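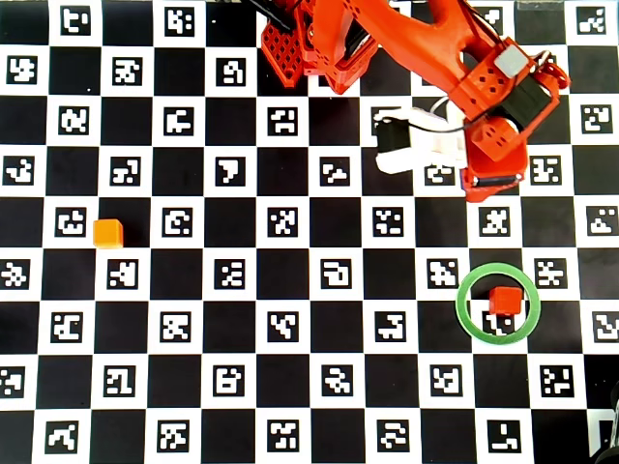 Bench notes / Mat and small pieces

October, started 9.40

New mat is down. Black and white check, a marker in every white square, and it covers as much of the bench as we ever use. The old one has gone behind the tall cupboard until someone decides whether it is worth keeping. Thaís wants a piece of it for testing pens, so please don't bin it yet.

It came from Plitance rolled on a cardboard tube, printed side in. I left it on the long bench overnight with the big atlases on the corners and it was still lifting at one end this morning. Turned it face down, put the atlases back on, went and did the invoices. Flat by 11.15. Cathal wanted to use the hairdryer on it. I said no, after what happened to the label sheets.

Checked the squares with the steel rule. Measured along the two long sides and once across the middle, with a few single squares in between. All agree with the drawing as far as I can read the rule. The last lot from the copy shop was stretched in one direction and we only noticed after a fortnight, so from now on whoever unrolls a mat measures it before it goes down, and writes it here.

Fixing: low-tack tape underneath, in strips, along the sides only. No tape on top. Tape on top covers part of the outer markers and leaves a shiny strip. Fuad asked about spray adhesive. It would hold better but we would never get the mat up in one piece, and the bench belongs to all of Hailu, not just us.

Wiping: dry cloth first. If that doesn't shift it, a cloth wrung out in plain water. I tried the blue cleaner on an offcut and the black went grey where I rubbed, so the blue cleaner now lives under the sink and stays there. Pencil comes off with a soft rubber. Biro doesn't come off at all.

12.30

Small pieces. Got the cube and the green ring out of the drawer to see how they look on the new print. The ring is very easy to find against the black and white, even from the door. The cube is harder than I expected. It is small next to the pattern and if you look away you have to hunt for it a bit. Moved it around by hand for a while and it made no great difference which square it was nearest. I think it is just a busy background for a small thing. Nhung suggested a bigger cube, which we have, but the bigger one is chipped on one corner and doesn't sit true.

Not going to change the pieces this week. If the cube goes on getting lost I will ask at Skerkport whether they can make the same shape in a larger size. They did the last set and were quick.

Put everything down gently, please. The ring can be slid. The cube should be lifted, as the bottom edges are sharp enough to mark the print. I have run a bit of fine paper over them but only a bit.

14.10

Lighting. With the ceiling lights on and the blind up there was a pale patch across the print, worst over the black squares, and it moved as the sun went round. Blind down, ceiling lights on: patch gone. Blind down, desk lamp as well: small bright spot, came and went with the angle of the lamp. Settled on blind down and no desk lamp. Wubit says the room is like a cellar this way and she is right, but it is only for the bench end. The other blind can stay up.

Dust is going to be a nuisance. Crumbs and fluff show up on the black squares straight away and you don't notice them on the white. No food at this bench, including the biscuits, including mine. Soft brush is on the hook by the window.

15.00

Drawers. Sorted the one under the bench while I was there. It had become the place for anything small. Now:

top left - measuring things: steel rule, the short rule, the square
top right - low-tack tape, soft rubber, fine paper
bottom - cloths, clean ones only

The pieces go back in the lidded tub from Sernton, on the shelf at eye height. There were 55 odd pegs and caps loose in the drawer that belong to no set I can identify. They are in a jam jar on the windowsill. Claim them before the end of October or they go to the school box.

Cost, for the sheet: mat and tube together came out of the general bench money. Fuad has the receipt. We ordered 2,000 of the small round stickers at the same time, which is far more than we need, but that was the smallest roll they sell. Spare stickers in the top right drawer, behind the tape. They are for the tub lids and the shelf. Please keep them off the mat.

To do

Ask Plitance for the file name of the print so we can reorder the same one.
Find a longer tube for storage, the one it came on has a dent in it.
Measure again after a week in place, same lines as today. Pencil ticks are on the bench edge, not on the mat.
Cathal to look at the blind cord.
Thaís to say how much of the old mat she wants.

16.20

One more thing on the lifting end. It had come up slightly by the time I went for tea, on the side nearest the radiator. Pressed it down and added another strip underneath. The radiator was on low. I have turned it off at the valve, and if anyone is cold the fan heater is in the office, but point it at yourself and away from the bench. Will look at that end first thing.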